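The Karnuvetti Kitchen Arm Trial: A Gallery

Print this page
E-mail this page

Text by Greer Pringle. Put up 12/16/18.

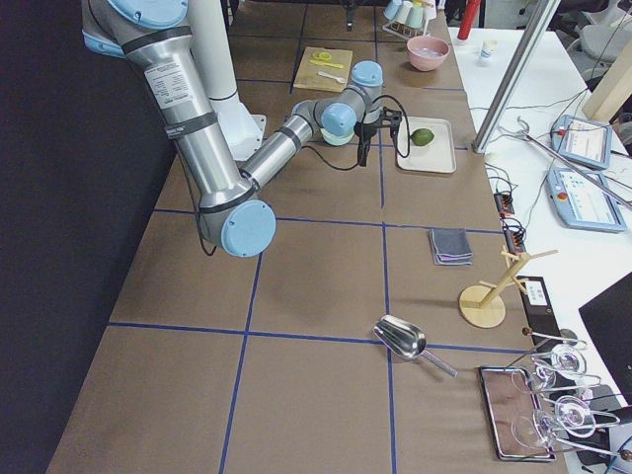 What do you get if you sign up for the Karnuvetti service?

You get an arm and a gripper on a monthly lease, two days of fitting by their people, and a phone line that is answered by a human being during office hours. The crockery is yours to supply, and so is the patience.

Our review bench has blue tape laid out as a grid over brown paper, which looks like a school art project and is one of the better ideas in the Karnuvetti manual. Each rectangle gets a name. Ewan Sutherland named ours after football grounds, and we have been living with that decision since November.

The lime on the cream tray is the manual's opening exercise, listed under "soft round goods". A lime is cheap and rolls when insulted. Flora Haldane wanted to begin with eggs and was talked out of it by whoever does the mopping.

Glass cups with handles come much later in the course, in a chapter called Confidence. We keep three by the metal tray at the near corner so that everybody has something to aim for. The mug tree belongs to the same chapter, and I have a low opinion of it, having lost to one at home for years.

Cloth is the chapter everyone skips. The grey one lies folded on the bench, and the manual spends 20 pages on how it might be picked up, most of them diagrams of corners. Adalberto Miranda has read all 20 and recommends the tea afterwards.

Two teach pendants sit on the white side table, each with a touchscreen and a red button. The menus are sensible once you learn that "Home" and "Return" are different places. The red button needs no learning at all, and I would happily have one fitted to the photocopier.

The cables are our own doing. Karnuvetti sells a tidy kit for them at 20 pounds and we thought we could manage without. Pornthip Sriwong has since put the kit on the order form twice, in case the first line was missed.

Prices, for those who scrolled straight down. The lease is 615 pounds a month, with a deposit of 2,000 that comes back if the arm does. Fitting is another 1,000 and includes the taping, though they will let you do it yourself and then look at it in silence. Hirkitz of Isudgate offers a cheaper lease with no phone line, and we hope to have theirs on the bench when Rutherford have finished with it.

Would I keep it? For a canteen that does the same forty trays every morning, I think so. For my kitchen, I'd want the lime chapter to be a good deal shorter.

Questions about the trial can go to Greer at the usual address. Questions about the football grounds should go to Ewan.

Print this page
E-mail this page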